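Munther Abou Jaoude
Project report, January

# Where the water goes: household use in Bruvwood

## 1. Question

I wanted to find out how much water homes in Bruvwood use for different jobs, and whether people's guesses match their meters. The town gets its water from the Ternden reservoir, which was low at the end of last summer. The town asked people to cut back, but the leaflet gave no figures for single jobs such as washing up or showering.

## 2. Method

I asked 21 households on two streets to take part. Each one wrote down its meter reading at 7 a.m. and again at 9 p.m. for eight days. They also kept a tally sheet on the fridge with columns for showers, toilet, dishes, laundry, sink and outdoors.
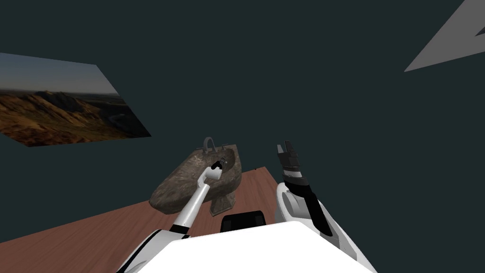 Two households dropped out in the first half of the project. One lost the sheet and the other had a plumber in, so the readings would not have been normal. I left both out of the results.

To turn tallies into gallons I used a bucket and a stopwatch at home for the taps and shower. For washing machines and dishwashers I used the number in the manual. Several homes had the same Laaksonen washer, which made that column easier to fill in.

## 3. Results

The homes that finished had 1,671 tally marks between them. Sink use had the most marks by a long way, but each mark was small. 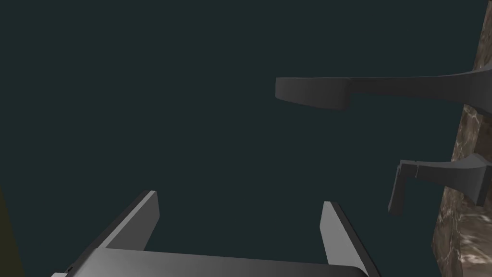

| Job | Share of marks | Share of water |
|---|---|---|
| Sink | largest | fourth |
| Toilet | second | largest |
| Showers | third | second |
| Laundry | fifth | third |
| Dishes | fourth | fifth |
| Outdoors | smallest | smallest |

Before the project I asked everyone which job used the most. Most people said showers, and only 2 said the toilet. The outdoor figure would be higher in July.
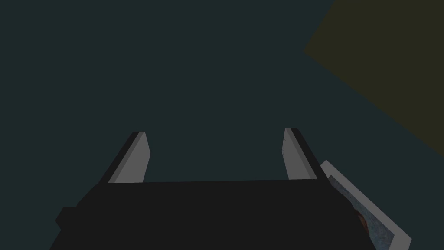 The night readings were also useful. One home showed a rise between 9 p.m. and 7 a.m. on every night, even with no marks on the sheet. The owner put food coloring in the toilet tank and found a slow leak at the flapper.

## 4. Problems

The tally sheets depended on people remembering. Vusa, who helped me enter the data, noticed that marks dropped off after the fourth day in nearly all the homes, while the meters stayed about the same.
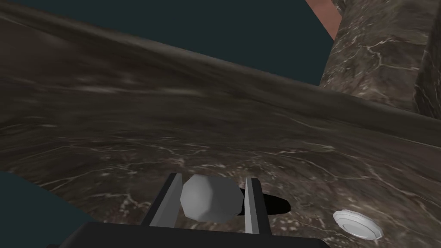

My volume figures are also rough. I counted every toilet flush as the same size, and tanks differ. It is a simplified model, in the way that a ball drawn with flat faces and an octagonal outline is still clearly a ball, and I think the order of the jobs would hold with better numbers. The gallons for each job should not be quoted as exact.

## 5. What I would change

- Read the meter at noon as well.
- Measure each tank.
- Run it again in summer with the same homes.
- Use a waterproof pen. Three sheets smeared.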